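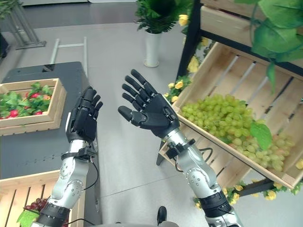 ## 1. Scope

This report covers the safety review of the two-arm produce handling project carried out in the Kariuki lab during the spring term. The task was to move fruit between display crates in a mock shop area with five-fingered hands. Grasp success is treated in the companion report by Lesia Boiko. The questions considered here are which operating rules the team needed, how they were written, and how well they were kept.

## 2. Starting point

At the start of term the team had a one-page lab notice and the Starnine arm manual. The manual assumes a fixed cell with a fence. The shop area has no fence, and visitors to the Domelthorpe building can walk up to the shelves. We therefore wrote our own rule sheet, with Inger Ladefoged as supervisor and reviewer.

## 3. Rule sheet, version 2

**3.1 Start posture.** Every run starts with both hands open and clear of all shelves and crates. The operator confirms the posture aloud before enabling motion.

**3.2 Cables.** Wrist cables are checked through the full range of each wrist before the first run of the day. A cable loop may hang free, but it must not reach a crate edge at any planned pose.

**3.3 People.** One operator and one observer are present. The observer holds the stop button and does no other work. Crates are refilled only with motion disabled.

**3.4 Speed.** The limit is 700 mm/s at the wrist in open space. Within reach of a shelf the limit is halved in software.

**3.5 Display items.** Garlands and hanging leaves count as obstacles. They are entered in the collision model or tied back.

**3.6 Logging.** Each run gets one log line: operator, observer, start posture confirmed (yes/no), stops, cause of stop.

## 4. Compliance

The plan called for 2,000 logged runs. We completed 1,857. The shortfall came from a worn coupling in the Malletti wrist clamp, which stopped work for most of March.

Rule 3.1 was the easiest to keep, as the software refuses to start without the confirmation. Rule 3.3 was the hardest. On two occasions the observer left the stop button to straighten a crate while the arms were enabled. Both cases were reported by the observers themselves and the runs were discarded.

Rule 3.5 was added after a finger caught a trailing leaf and pulled a garland off its hook. There was no damage, but the event showed that the collision model held only the furniture — soft items had been left out entirely.

## 5. Open points

- The cable check in 3.2 is visual. A fixed test motion would make it repeatable.
- "Within reach of a shelf" in 3.4 is set by hand for each layout and should be computed from the model.
- The log has no field for layout changes. Ladefoged has asked for one before the next group takes over.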